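Tesenari greywater diverter, home set-up notes
Part 2: Fitting the diverter and running the first load

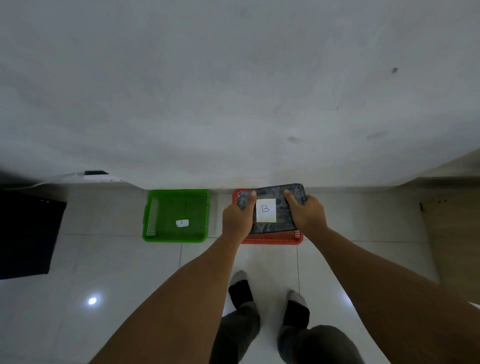
Okay, so by now you've read Part 1, you've found your laundry standpipe, and you've checked with your city or county that you're allowed to send wash water out to the yard. If you skipped that last one, go back and do it. My own county wanted a one-page form and a sketch, and it took me an evening (most of which was me redrawing the sketch).

I'm writing this for the Tesenari two-way valve with the Zosley filter housing, the combination I have at home. The older Tamuno housing goes on the same way but the lid turns counterclockwise to lock, which has caught a few people out.

What you need on the floor next to you

The valve, the filter housing, two hose clamps, a flathead screwdriver, a bucket, old towels, thread tape, and the roll of 1-inch tubing. Bring more towels than you think!

2.1 Mounting the valve

1. Turn off the washer and unplug it. Close both supply taps behind it.

2. Pull the drain hose out of the standpipe and let it drip into the bucket. There's always more water in there than you'd expect, so hold the end up high until the bucket is under it.

3. Hold the valve against the wall so it sits higher than the top of the washer drum. Mark the two screw holes with a pencil.

4. Drill and screw it on. Snug is fine. I overtightened mine and cracked the bracket, and then I had to wait nine days for a new one.

5. Push the drain hose onto the port marked IN and tighten a clamp over it.

6. Run a short piece of tubing from the port marked SEWER back to the standpipe. Leave it loose in the pipe, with an air gap all the way around. Do not seal it.

Note: The handle points toward wherever the water is going. On the early valves the sticker was printed the wrong way around, so trust the handle and peel the sticker off.

CAUTION: Never send water from diapers, bleach loads, or anything with paint or oil on it out to the yard. Flip the handle to SEWER before you start those loads.

2.2 Adding the filter

7. Wrap the threads on the YARD port with thread tape, three turns, in the direction you'll be screwing.

8. Hand-tighten the Zosley housing onto it. If it goes in crooked, back it off and start over. The threads are plastic and they don't forgive you.

9. Drop in the mesh sleeve with the seam facing out, then close the lid. You'll feel a click.

10. Clamp the yard line to the bottom of the housing and feed it out through the wall. Keep it sloping down the whole way if you can. Your washer pump can push water up a little, but it isn't built for hills, and neither is mine (I burned one out in September the year before last, finding that out).

2.3 The yard end

11. Lay the tubing along the line of your plants. Keep the entire run under 50 feet on flat ground.

12. Drill an outlet at each tree or shrub and cover it with mulch. You want the water disappearing into wood chips, with no puddles and nothing running onto the neighbor's side.

Note: Fruit trees love this stuff. Skip root crops and anything where the part you eat touches the soil.

2.4 First load

13. Plug the washer back in, open the taps, and set the handle to YARD.

14. Run a small load with a plant-friendly soap. I use Sudance powder, but whatever you pick, check the label for boron and salt and put it back on the shelf if you see either one.

15. Stand by the valve when the first drain cycle starts. A drip at a clamp needs another half turn. A spray means stop the machine and redo that joint.

16. Walk outside and look at every outlet. If the far ones get nothing, make the holes nearest the house smaller by swapping in a reducer plug. Vicente Sepúlveda talked me through this on the phone and it fixed my lemon tree, which had been getting all the leftovers.

CAUTION: Don't store greywater. It goes bad inside a day and it smells exactly how you'd imagine.

Rinse the mesh sleeve every couple of weeks, more often if you have a dog. Replacement sleeves are part number 139. Winter shutdown and the rain-day setting are in Part 3.

Last changed 3rd February: new wording for step 6.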